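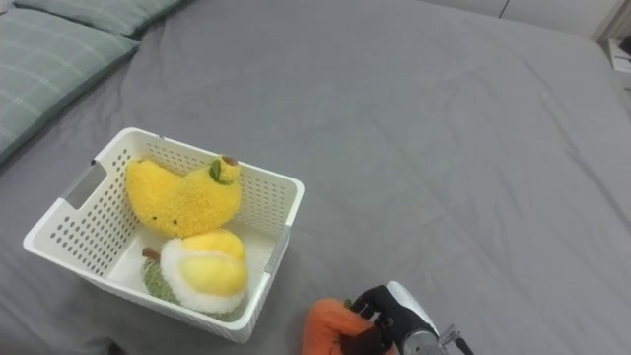
Letay Seyoum can make a bed in the time it takes me to find the corners of the sheet, and she wants everyone else to enjoy it as much as she does. Her flat above the old Tonditz bakery has one bedroom, no wardrobe to speak of and a bed that gets stripped and remade every morning — all of it, pillows too! The trick she's proudest of is the basket. Anything soft that lives on the bed goes into a white plastic one with little round holes in its sides, and the whole lot can be lifted off in one go. Plush toys are the worst offenders in her house, and a fuzzy yellow fruit with a green felt leaf looks far jollier in there, set down on a plain gray sheet, than it ever would squashed behind a pillow.

She came to all this through Jidine, the swap shop where she and Taner Akbulut sort bedding for 11 hours a week. Last September they had 300 pillowcases through the door, hardly two of them alike, and Taner started pairing them by eye. His rule is lovely and simple: keep the sheet plain and let the pillows have the pattern. A quiet green check is his favourite, and he'll talk about it for as long as you let him.

I tried the basket at home for 6 nights. My daughter took over on the second, tipping her animals in before breakfast and giving each one a proper goodbye, and now she won't let me do it. The bed gets made, too — smoothed from the middle outwards, the way Letay showed me, with a few creases left in because I like them.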